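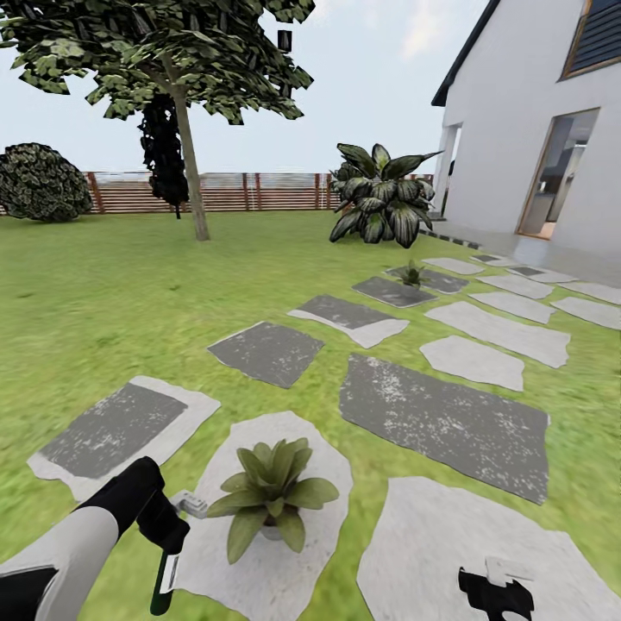
페메바우(Pemevau) 마당말 모으기 사업의 중간 보고를 올립니다. 보고 기간은 착수부터 2월 말까지이고, 지난번에 제출한 개요에서 "순조롭게"라고 쓴 부분은 이번에 "대체로"로 고쳤습니다. 집 바깥이면서 아직 길은 아닌 곳, 그러니까 마당과 뜰과 그 언저리를 부르는 말을 모으는 일인데, 해 보니 사람들은 그곳에 서 있기만 할 뿐 이름을 부르는 일이 드뭅니다. 흰 이층집 곁에 잔디밭이 있고 거기에서 나무 한 그루가 곧게 올라온 곳을 두고도 어떤 분은 "마당", 어떤 분은 "뜰", 어떤 분은 "정원", 또 어떤 분은 "밖"이라고 하셨습니다. 마지막 답을 표제어로 올릴지를 두고 회의를 한 차례 했고, 올리지 않기로 했습니다. 그 회의의 다과비는 예산표의 '표제어 심의' 항목에 있습니다.

## 1. 진행 상황

면담은 82건을 마쳤습니다. 면담에서 얻은 낱말 카드는 752장이며, 같은 말을 다르게 적은 것과 다른 말을 같게 적은 것을 아직 다 가려내지 못했습니다. 집필까지 끝난 표제어는 70개입니다. 카드 수와 표제어 수의 차이를 보고 놀라실 수 있겠으나 사전 일은 원래 이렇게 줄어듭니다. 신청서에 "풍부한 어휘"라고 쓴 것도 저희이고 카드를 버리고 있는 것도 저희이므로, 이 점에 관해서는 내부에서 이미 충분히 서로를 탓했습니다.

녹음은 세올(Seol) 분관의 작은 방에서 하기로 계획했으나, 방에 앉으면 말씀이 표준어로 바뀌는 문제가 있었습니다. 마이크를 보시면 허리를 펴고 뉴스처럼 말씀하십니다. 그래서 3차 면담부터는 댁으로 찾아가 문간에서 여쭈었고, 그때부터 '물 빠지는 데', '개 눕는 데', '눈 치워 쌓는 데' 같은 답이 나오기 시작했습니다. '~데'로 끝나는 말이 너무 많아 따로 묶음을 만들었습니다. 편집부에서는 이 묶음을 '데 상자'라고 부르는데 최종본에서는 좀 더 점잖은 이름을 붙이겠습니다.

교통비는 계획보다 늘었습니다. 문간이 저희에게 와 주지는 않기 때문입니다.

## 2. 경계를 가리키는 말

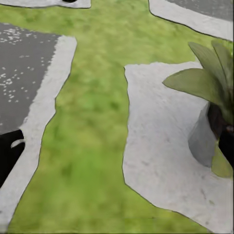
가장 애를 먹은 분야는 가장자리입니다. 땅의 넓은 부분에는 대개 이름이 있는데, 한 바닥이 끝나고 다른 바닥이 시작되는 자리는 집마다 부르는 법이 다르고 아예 부르지 않는 집도 많습니다. 저희 질문지에는 "포장된 곳과 풀밭의 경계를 무엇이라 합니까"라는 문항이 있었고, 초안을 쓴 사람은 경계가 반듯하다고 믿었던 모양입니다. 옅은 회백색 판의 가장자리가 풀밭 쪽으로 들쭉날쭉 나왔다 들어갔다 하면 '선'이라는 말부터 어색해집니다. 응답자 한 분은 질문지를 한참 보시더니 "여기서 발 조심하라고만 하지"라고 하셨고, 결국 그 말씀이 질문지보다 나은 뜻풀이가 되었습니다.

문항은 다음과 같이 고쳤습니다.

- 고치기 전: 포장된 곳과 풀밭의 경계를 무엇이라 합니까?
- 고친 뒤: 아이에게 저기까지만 가라고 할 때 뭐라고 하십니까?

고친 문항에서는 답이 잘 나옵니다. 다만 절반쯤은 낱말이 아니라 꾸중이어서 품사 표시가 곤란합니다. 이 문제는 다음 분기로 넘기겠습니다. 지난 분기에서 넘어온 것이기도 합니다.

'가', '가생이', '가상', '끄트머리'는 별도 표제어로 세웠습니다. '언저리'는 서로 다른 뜻으로 쓰는 두 응답자가 한 동네에 사셔서, 뜻풀이를 둘로 나누고 면담 일정도 둘로 나누었습니다.

## 3. 놓인 것과 내버려 둔 것

마당에 있는 물건을 통틀어 부르는 말도 모으고 있습니다. 신청서에서는 '옥외 비고정 물품'이라고 썼는데, 면담에서 이 표현을 한 번 썼다가 응답자께서 세금 조사냐고 물으신 뒤로 쓰지 않습니다. 지금은 "밖에 나와 있는 것"이라고 여쭙니다. 응답은 크게 '둔 것'과 '있는 것'으로 나뉩니다. 둔 것에는 주인이 있고, 있는 것에는 주인이 있으나 인정하지 않습니다.

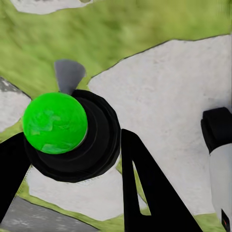 *밝은 초록색 구와 검고 둥근 물체*

둥근 것을 이르는 말은 예상보다 풍성합니다. 동글다, 둥글다, 둥그스름하다, 둥글납작하다까지는 기존 사전에 다 있고, 저희 카드에는 여기에 '굴러가게 생긴'과 '굴러가다 만'이 더 있습니다. 편집부에서는 이 둘을 구(句)로 보아 빼자는 쪽과 마당말의 핵심이라는 쪽이 맞서 있습니다. 보고자는 뒤쪽입니다. 보고서를 쓰는 사람에게 허락된 몇 안 되는 특권이라 여기에 적어 둡니다.

## 4. 시험판 배포

톰로(Tomlow) 인쇄소에서 시험판 소책자를 200부 넘게 찍어 응답자 댁과 분관에 나누어 드렸습니다. 첫 쇄의 표지에는 '마당말'이 '마당발'로 찍혔습니다. 교정지에도 그렇게 되어 있었고, 거기에 저희 도장이 찍혀 있었으므로 인쇄소에 할 말은 없습니다. 다만 분관에서는 이 판이 더 잘 나간다고 합니다. 인맥에 관한 책으로 알고 가져가셨을 가능성을 배제하지 않고 있습니다.

돌아온 의견은 글자를 키워 달라는 것이 가장 많았고, 우리 집에서는 그렇게 안 부른다는 것이 그다음이었습니다. 뒤의 의견은 모두 새 카드로 옮겼습니다. 항의가 곧 자료가 되는 드문 사업이라는 점을 무테티(Mutetti) 재단에서도 헤아려 주시기 바랍니다.

## 5. 다음 분기 계획과 요청 사항
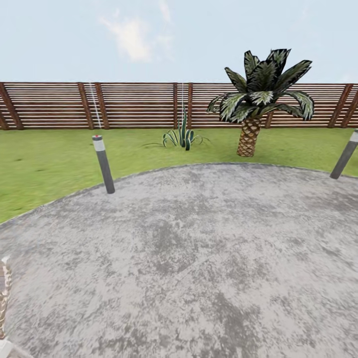 읽는 시간: 1분

다음 분기에는 담과 울타리를 맡습니다. 담, 담장, 울, 울타리, 울짱, 바자까지는 문헌에서 옮겨 왔고, 가로로 댄 나무 살 사이의 틈을 부르는 말은 지금부터 찾아야 합니다. 미리 여쭈어 본 몇 분은 그런 것에 왜 이름이 필요하냐고 되물으셨습니다. 다음 면담 전까지 답을 마련하겠습니다.

요청드릴 것은 두 가지입니다. 하나는 '녹음실 대관료'로 잡힌 금액을 교통비로 옮기는 일이고, 다른 하나는 최종본의 판형입니다. 협약서에는 주머니에 들어가는 크기로 되어 있으나 글자를 키우면 주머니도 커져야 합니다. 의견 주시는 대로 톰로 인쇄소에 견적을 다시 받겠습니다.

카드 원본은 세올 분관 철제 서랍에 보관하고 있으며, 열람을 원하시면 오후 두 시 이후에 오시면 됩니다. 아래에서 둘째 칸은 힘을 주어 당기셔야 열립니다.

페메바우 편집부 드림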